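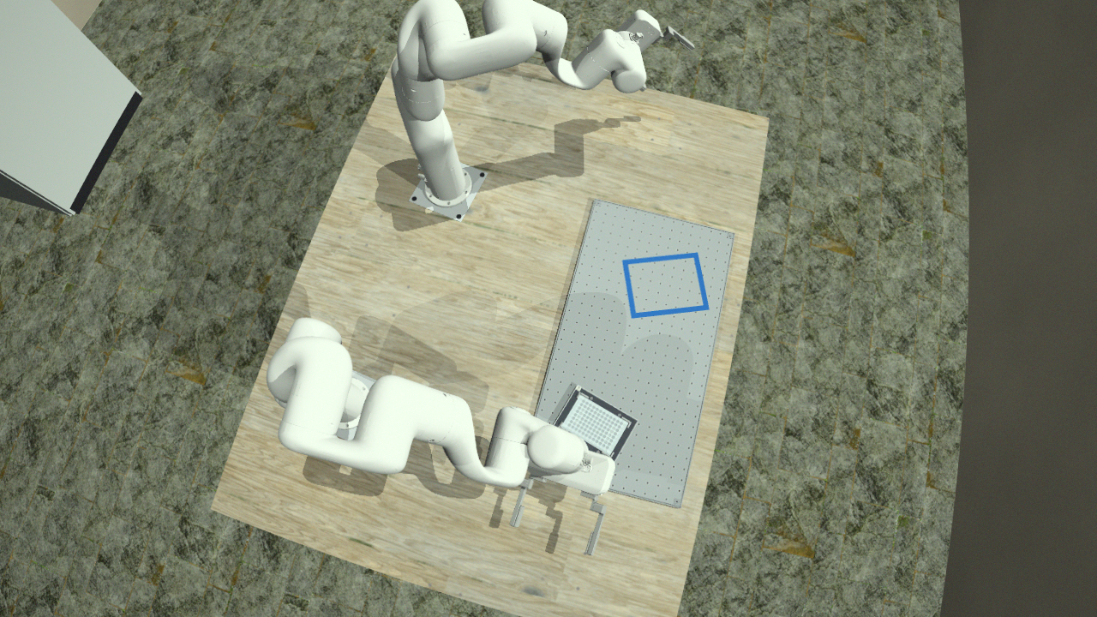

Villwood Solid Wood Worktable: Product Review

Mamosham Furniture Review
7 September 2023

Summary

The Villwood worktable is a plain, sturdy table in a pale finish, intended for classrooms, libraries and shared workrooms. It was placed in our reading room in March and remained in daily use through the summer. We recommend it for most settings, with reservations about the supplied feet and the care instructions.

Delivery and assembly

The table arrives in two cartons. The top is heavy and should be carried by two people. The legs attach with bolts through steel plates, and a suitable wrench is included. Assembly took 40 minutes. The printed instructions are clear, although the drawing for the center rail shows the part upside down. Villwood has since posted a corrected sheet on its website, and buyers should use that version.

One bolt in our set had a damaged thread. A replacement was sent without charge and arrived within the week.

Surface and finish

The top is supplied with a factory oil finish that leaves the grain easy to see. It is pleasant to the touch and does not reflect overhead lighting, an advantage in rooms where people read for long periods. Water left standing for an hour wiped away without a mark. Coffee left overnight did not, and the resulting ring was removed only after light sanding and a fresh coat of oil.

Villwood advises oiling the top twice a year. In a busy public room we would advise doing so more often, particularly near the edges, where sleeves and bags wear the finish first. The maker's care leaflet says nothing about which cleaning products to avoid. We found that a mild soap solution was safe and that a common citrus spray left a dull patch.

Stability

With the center rail tightened, the table does not sway when leaned upon. The bolts loosened slightly in the first month and were tightened again. They have not moved since.

The feet are less satisfactory. They are hard plastic, adjust over a very short range, and slide easily on smooth floors. On our uneven stone floor one corner could not be brought level without a shim. Rubber feet are sold separately for $19, and in our view they should be included.

Comparison

The closest alternative we have tested is the Ots Standard, which costs $184 less and has a laminate top. The Ots table is easier to clean and far lighter – a fair choice for rooms that are rearranged often. It is also noticeably noisier when objects are set down on it, and its edge strip had begun to lift by the end of our test.

Price and availability

The Villwood worktable is priced at $1309, including delivery within the Mamthorpe area. Orders from elsewhere are quoted individually. The frame is covered for five years and the top for two.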